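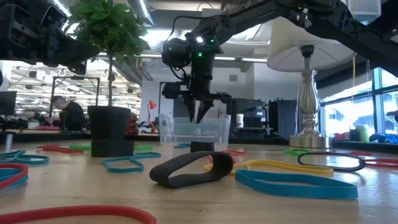
Questions about our veggie burger mix

Do I have to soak it first?
Just a little! Tip the mix into a bowl, pour over one cup of warm water, give it a good stir and walk away for 20 minutes. It will look far too wet when you first stir it, and every new customer writes to us in a panic at that point, but it does firm up. If you're in a hurry, 13 minutes will get you by.

What's in it?
Split peas, oats, dried mushroom, onion, garlic, a bit of smoked paprika and salt. There's no egg or dairy in any Plullum mix. The oats are ordinary oats, so please don't serve it to anyone who has to avoid gluten.

My patties fall apart on the grill. Help!
Oh, we've been there. Chill them for an hour after shaping, oil the grates well, and leave them alone until the edges look dark — most broken burgers were flipped too soon. Letay Abdella, who came up with the recipe, still cooks hers in a cast iron pan set right on the grill, and she says she has no plans to change.

Can I freeze them?
Yes, raw or cooked, with parchment between the patties. Raw ones go straight from the freezer to the pan.

How many does a bag make?
Eight good-sized burgers, or a dozen sliders if you're feeding kids (mine like them with pickles and far too much ketchup).

Where can I buy it?
We ship from Stiltham, and shipping is $5.29 on small orders. Belay Market carries the original and the black pepper, usually on the shelf with the dried beans. The sweet corn flavor only comes around in August, and it does go fast.

I have a question that isn't on here.
Send us a note through the contact form. Saron or Kiros will write back, usually by the next morning, and if it's about chili they may go on a bit.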